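Fil : ce que prévoit le règlement des bourses Ruddock (recherche sur la perte auditive de l'enfant), session de mai. Lecture article par article, pour les collègues qui déposent un dossier cette année.

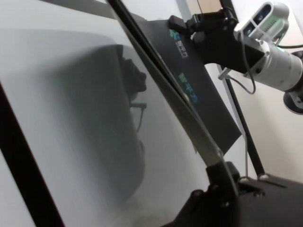

1/ Périmètre

La fondation Ruddock finance des travaux de niveau master et doctorat. Elle ne finance ni l'équipement lourd, ni les frais de structure, ni les colloques. La remise a lieu à Geladport, en présence de sa présidente, Delyth Owen. Le règlement existe en anglais et en français ; en cas d'écart, la version anglaise prévaut (art. 3).

2/ Nombre de dossiers

187 candidatures recevables à la session précédente, pour deux bourses longues et un contingent variable de bourses courtes. Le contingent dépend du rendement du capital et n'est arrêté qu'après la clôture des dépôts. Le calcul d'un taux de succès à l'avance n'a donc pas de sens.

3/ Notation

Chaque dossier est noté sur 100. La méthode compte pour moitié, la faisabilité pour un quart, la pertinence clinique pour le dernier quart. Le CV ne reçoit pas de note propre. Il est lu avec la faisabilité, et l'article 7 précise que les interruptions de carrière sont neutralisées si elles sont déclarées dans le formulaire. Une mention dans la lettre ne suffit pas.

4/ Rapporteurs

Deux rapporteurs par dossier, sans échange entre eux avant la séance. Si l'écart entre les notes dépasse le seuil de l'annexe B, un troisième est désigné. Myfanwy Rees coordonne le collège scientifique. Les noms des rapporteurs ne sont pas communiqués, y compris aux lauréats.

5/ Point modifié cette année

Le budget se présente désormais par lot de travail et par semestre. L'ancien tableau par nature de dépense est refusé au contrôle administratif, sans demande de correction. Le modèle à jour est dans l'annexe D ; celui qui circule encore dans plusieurs labos est périmé.

6/ Éthique

Pour toute étude incluant des mineurs, l'avis du comité compétent peut être en cours au moment du dépôt. Il doit être définitif avant le premier versement. Kanchan Shakya, lauréate d'une bourse longue à Vikomthorpe, a vu son premier versement décalé d'un semestre pour ce motif. Le montant total n'a pas changé, le calendrier de recrutement si.

7/ Cumul

Cumul autorisé avec un contrat doctoral. Cumul interdit avec une autre bourse nominative couvrant la même période, y compris la bourse Skimley. Il faut déclarer les demandes pendantes, pas seulement celles obtenues.

8/ Cérémonie

Présence requise pour les bourses longues, facultative pour les courtes. Transport pris en charge sur justificatif, classe économique. L'exposé devant le public est limité à deux diapositives.

9/ Erratum sur le 2/ : les 187 dossiers incluent les renouvellements. Merci à Mortimer Delacroix pour la relecture. Je n'ai pas le chiffre des premières demandes seules.

10/ Dépôt en ligne uniquement, fermeture du portail à midi, heure de Geladport. Pour les questions de budget, écrire au secrétariat de la fondation : je ne peux pas valider de tableau en message privé.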